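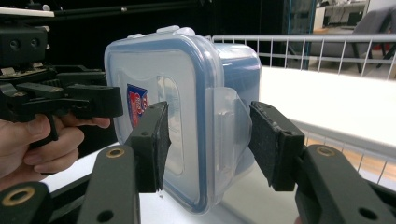

Search minutes and papers
Enter keyword Go

Reporting and Data Working Group, Provaslow office
Minutes, 12/11/25

Chair: Farzana Qureshi
Apologies: Auer branch, who sent their figures ahead, and we thank them kindly for that.

1. Previous minutes
Accepted, with the spelling of Urus fixed on page two.

2. Customer records clean-up
Farzana took us through the duplicates, and a good long chat followed. There are still 600 customers listed twice between the Amia and Urus systems, mostly people who moved house and were set up again from scratch. Everyone agreed to merge on phone number first and leave the tricky ones for a person to look at. Warm thanks to the Urus counter staff, who have cleared 70 by hand already, in between serving (and during the phone changeover, no less!).

3. Weekly sales dashboard
The colours are much liked. The loading time is not. Auer asked in their note whether the page could open on the last 10 weeks and let people go further back if they want to, and the meeting was happy with that. The regional filter still forgets its setting overnight.

4. Survey
We talked for quite a while over whether to send it to all customers or to a sample of 1000. Sample preferred, drawn from every branch. Wording to come back to us in February.

Actions
Merge rules written up: Farzana
Dashboard default changed: Amia team
Draft survey questions: Urus and Auer together

Next meeting to be held at Urus, parking at the rear.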